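About Clumby

Clumby is a small company for children's tableware and play food. We started in February with one speckled gray cup and the wish that a play kitchen should look like the family one.

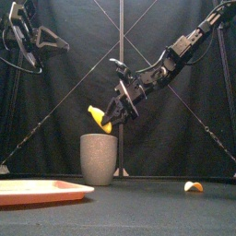
From what age can a child use the sets?
We recommend them from 3 years. Smaller children may play together with an adult.

Our first set was called Dorura and we made 1,706 of it. The colors stay calm, gray and pink mostly, and the fruit is bright, so the child finds it quickly.
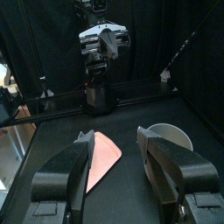
My daughter serves breakfast to all her bears and then wants the plates put back in the right order, writes Lukoševičius. We receive many such letters and we read all of them.

Tidying is also part of the play for us. The fruit goes back to its bowl or cup when the meal is finished.
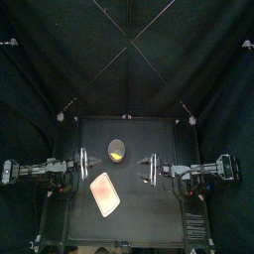
Yellow in the gray, pink in front

Our storage is in Datari, where we keep up to 4,000 pieces. Orders which come before noon are packed on the same day, and every box holds 24 pieces, wrapped in paper. 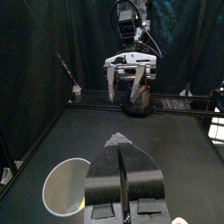 Round container with a yellow piece inside

For shops and kindergartens we prepare separate price lists. Please write to us and tell how many children you have in the group.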